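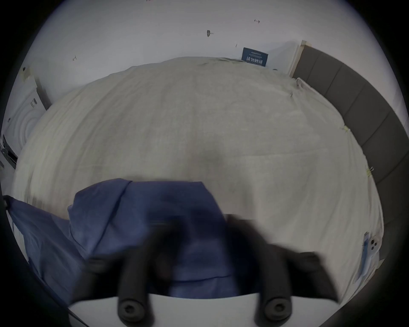 Figure 6. Hand-held gripper over a blue cloth on a bed with a pale sheet.

4.2 What changed for the room staff

Print
E-mail

I went into Grodedley expecting to hear a lot about lost hours. What I got was a lot about folding! Sadia Tanoli, who has done rooms there for years, told me the bed is the easy part – a sheet stays more or less where you put it, but a small cloth bunches up in a new way every time (Figure 6). She now spends part of each shift with the gripper in her hand, picking things up so that the Juven system can learn from it.

Of the 24 staff I talked with, six had done this kind of work. They liked sitting out the heavy lifting, and they didn't much like being slow. Kamran Paracha said his wrist got tired in a different place than it used to, and I wrote that down because our survey had no box for it (we added one in May).

Pay was the sore point. The gripper hours went down as training, at the lower rate, and the room list for the day stayed the same length. Most people I asked brought this up before I did.

Print | E-mail this section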